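Jelldale Community Hall: After the Luncheon

The October members' luncheon was held in the small dining room at Jelldale Community Hall. This gallery shows one of the round tables, laid with the daisy cloth that the Hall keeps for informal meals. Members are reminded that paper cups and plastic bottles are collected separately when tables are cleared.
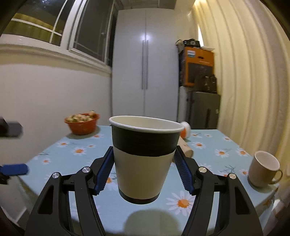 Nelly Taipe, Hospitality Coordinator

A white paper cup with a wide black band near the rim and a narrower one at its base. Cups of several patterns were set out from the Hall's supply cupboard, and remaining stock will be used at the next luncheon. The orange bowl at the back of the table is one of the serving bowls belonging to the kitchen. Members who wish to borrow bowls or table linen for a private event should apply in writing to Aslak Strömberg at the Hall office, Room 10.

Clearing begins with the cups. They are stacked and taken to the kitchen entrance, bottles are placed in the separate bin, and the cloth is shaken out and sent to the laundry.

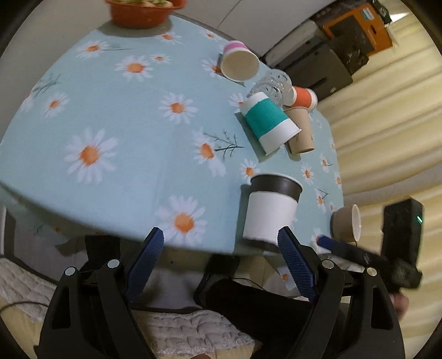
Paper cups and a clear plastic bottle on the daisy tablecloth.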